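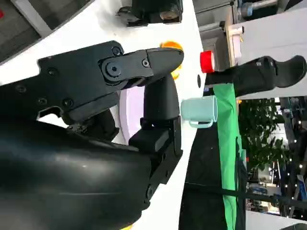 Rodica Chiriac thinks I should stop buying hands and learn to use the gripper I have. She wrote that under my last post, and went on to say that a plain two-finger gripper with decent pads will do nine out of ten table jobs, and that the tenth can wait until you know why you want it. She has a point, and it's the reason this post took me so long to write. I wanted to have tried both properly before I answered.

So I spent most of April comparing the two. One is the Zullex, a plain jaw gripper with replaceable fingertips. The other is the Brukar hand, which has separate fingers and comes as a left and a right. Both run from the same controller, a Stetgate box I bought used, and I drive them with a setup program called Filip that I have complained about here before. It is better now. It still forgets the speed limit when you restart it.

The test was kitchen-sized things on a white table: a mug, a plate, toy food. Toy food is good for this. It's light and it has a shape, and you can drop it all evening without feeling bad.

I gave each tool 30 tries at each job. A try counted if the thing ended up where I wanted it and nothing else moved more than a little. I know that last part is vague. I judged it by eye and wrote it down right away so I couldn't change my mind later.

The jaw gripper

Setup was quick. Bolt it on, plug it in, tell Filip how far it opens, done before lunch. The fingertips come off with a hex key and I tried two sets, the hard ones it ships with and a softer pair. The soft pair was better at everything except picking up thin things, where the edge folds over.

With mugs, it depends on how you come in. From the side, around the body, it almost never missed. By the handle it was poor, and a mug held by the handle swings, so I stopped doing that. Round toys were fine if I closed on the middle. Close a little high and they pop out of the bottom.

What I liked most is that when it fails you can see why. There are only so many things two fingers can do wrong.

The hands

These took 7 evenings before I got a result worth writing down. Each finger has to be set to its zero position, and if one is off a bit the whole grip leans. I also had the left and right swapped in Filip for one full evening. I'd rather not talk about that.

Once they were set, the round toys were easy. The fingers curl until they meet something and then stop, so I didn't need to be so careful about where the middle was. Putting things down was harder. The fingers don't all let go at the same time, and the last one to leave drags the toy with it. I slowed the opening down to 600 milliseconds and that fixed most of it.

The other trouble is size. A hand takes up a lot of room above a small plate. You have to think about where the thumb is going as well as where the toy is going, and I bumped the rim more times than I did with the jaw. 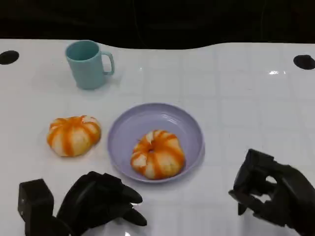 Cameras

I changed my mind here. I started out sure that the camera at the wrist would be the one I used, and for the jaw gripper it was. You see the tips and you see what they're closing on. For the hands I ended up using the high camera nearly all the time — from there I can tell how far the fingers are from the plate, and both hands are in view together.

Isla Trevaskis asked in an email if I could skip the wrist camera completely and save the money. For the hands, maybe. For the jaw I wouldn't. Lining up on a small thing from high up is slow work, and you're guessing at the depth. 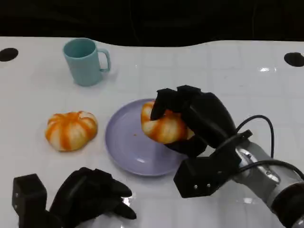

Right hand at the plate, left hand open.

Where I am now

The jaw gripper won on mugs and on time spent. The hands won on round toys and on nothing else so far. If I had to keep one for general use it would be the jaw, so Rodica gets that much. I'm keeping the hands on for another month anyway, because I want to try passing things from one to the other and I can't do that with the single jaw I own.

Still to do: the Stetgate box gets warm when both hands hold a grip for a long time, and I want to log that before I run anything overnight. I also need longer screws for the soft tips. The ones in the bag are 2 millimeters too short.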